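Drendton labs get a shared rulebook for two-arm benches

2024-09-23

I've been waiting for this one since July, so forgive me if I sound a bit too pleased. The shared bench rules for two-arm robot stations are finally out, and if you work in any of the labs around Drendton you'll be living with them soon. Suro and Jenen wrote them together, Boström did the testing, and the whole thing runs to 2 pages. Two! The last draft I saw was 102 pages long and had its own glossary of glossary terms.

So what's in it? Mostly the stuff that sensible operators have been doing all along, except now it's written down and everybody has to do it the same way. Before a session starts, the two arms get moved to a parked pose that's marked on the setup sheet, and the operator checks that neither gripper can reach the other one's base. Cables get looked at every single time. The rules are pretty blunt on this: if a wrist cable can catch on anything that's meant to be picked up, you stop and re-route it. I cheered a little when I read that, having lost most of an afternoon to a snagged cable last spring.

There's also a section on who's in charge of what. One person runs the arms, and a second person can call a stop at any point without giving a reason. Nobody reaches over the table while the arms are powered, including to fix "just one thing" (you know who you are). If an object falls over or rolls somewhere silly, the arms get paused first and then you go get it. The pause has to be said out loud and answered out loud, which felt goofy for the first hour I tried it and perfectly normal after that.

Objects get their own paragraph, and I think it's the best part. Anything on the bench has to be on the session list, even the things that are only there to make the table look lived-in. Glass gets flagged. Liquids need a lid that's been checked by hand. Start positions are supposed to vary from run to run, and the operator writes down when they don't. I've gone back through enough old recordings to know how badly we needed that last bit. You find a whole run of sessions where everything started in the same spot, and there's no way to tell if somebody meant to do that.

Boström tried the rules out over the summer on 373 sessions, and their notes are worth reading if you can get hold of them. The main complaint was paperwork. Operators liked the spoken pause and hated the first version of the log form, so the form got cut down to one side. It now asks for the task, the object list, the two names, any stops, and a line of free text. That's plenty for me. Another sticking point was bad runs. Some folks wanted to toss them right away, but the rules say a failed run stays on file with a label until someone else has looked at it. I'm with the rules here, even though I've recorded some real stinkers that I'd love to see vanish.

I do have gripes. The wording on camera checks is thin. It says wrist cameras should be "clean and secure" and leaves it there, and I'd have liked a simple test shot before and after each session. There's nothing about breaks for operators either, and anyone who has worked a pair of hand controllers for a whole morning will tell you their shoulders noticed. Suro says both points are on the list for the next version, with no date yet.

The practical bits: the rules apply to new sessions only, so you don't have to go back and relabel your archive. Jenen is printing 1,000 laminated copies for benches, and they'll go out to Drendton sites first. If your lab sits outside the area you can ask for a set, though you might wait a while. Ours is getting taped up next to the bench as soon as it shows up, and I'll post again once we've had a few weeks with it and I have some new things to grumble about. 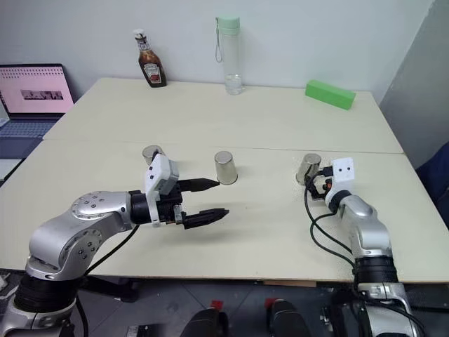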